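Recycling at Festbridge: your questions answered

Last updated June 8, 2019

When will my bins be collected?

Household bins are emptied once a week. Grey is for general rubbish and green is for recycling. Both go out on the same day, so please have them at the kerb by 7am. If your road is too narrow for the lorry, use the shared collection point at the end of it.

Who runs the service?

Duda runs it under contract to the parish. Lost bins, missed collections and broken lids should be reported to them and not to the parish office.

How big are the outdoor bins?

The standard bin holds 124 litres. Households of five or more can ask for the larger one, which holds 201 litres. There is no charge for the exchange, but we only swap one bin per household.

Do I have to use two bins indoors?

No. How you sort things in the kitchen is up to you. Many people find two small open bins next to each other easier than one bin with a divider – a divider tends to fill up on one side first. A bag hung on a door handle will do the job as well.

Can I recycle drinks cans?

Yes. Aluminium and steel cans both go in the green bin. Empty them and give them a quick rinse. You can leave the tab on, and there is no need to crush them.

What about paper?

Clean paper and card go in the green bin. Paper that is greasy or has food on it goes in the grey one, and so do tissues and kitchen roll. Till receipts are also general rubbish.

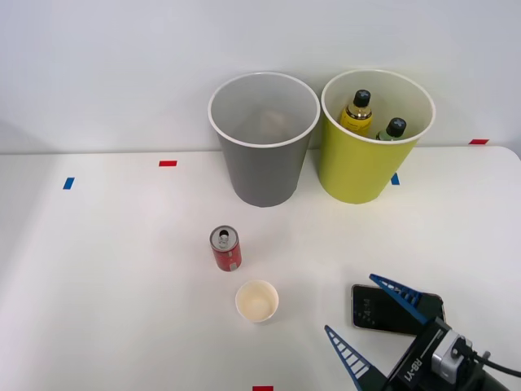
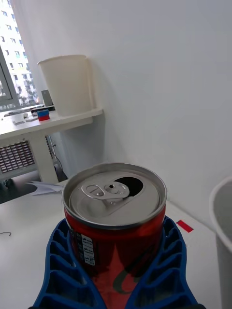
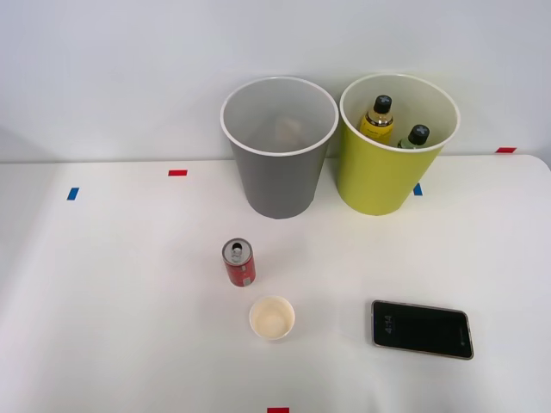
Grey and green indoor bins (first and last pictures); an opened drinks can (middle).

What happens if I put the wrong thing in?

The crew will leave a tag on the handle saying what the problem was. Take the item out and put the bin out again the following week. After three tags we will write to you.

Where can I take glass?

Bottles and jars are not collected from the house. There are bottle banks at Feltitz car park and behind the shops in Wurden. Please don't use them after 9pm, as there are homes close by.

Can I get rid of a fridge or a sofa?

Yes, but you need to book. The charge is £40 for one large item and £75 for up to three. Leave them outside on the morning of the collection – the crew cannot come into the house or climb stairs.

Is garden waste included?

No, it is a separate service that runs all year apart from December. You can join at any time, and the sacks are delivered to your door.

My bin was missed. What should I do?

Leave it where it is and report it within two working days. If it was out on time and had no tag on it, a lorry will be sent back. Reports made later than that are dealt with at the next normal collection.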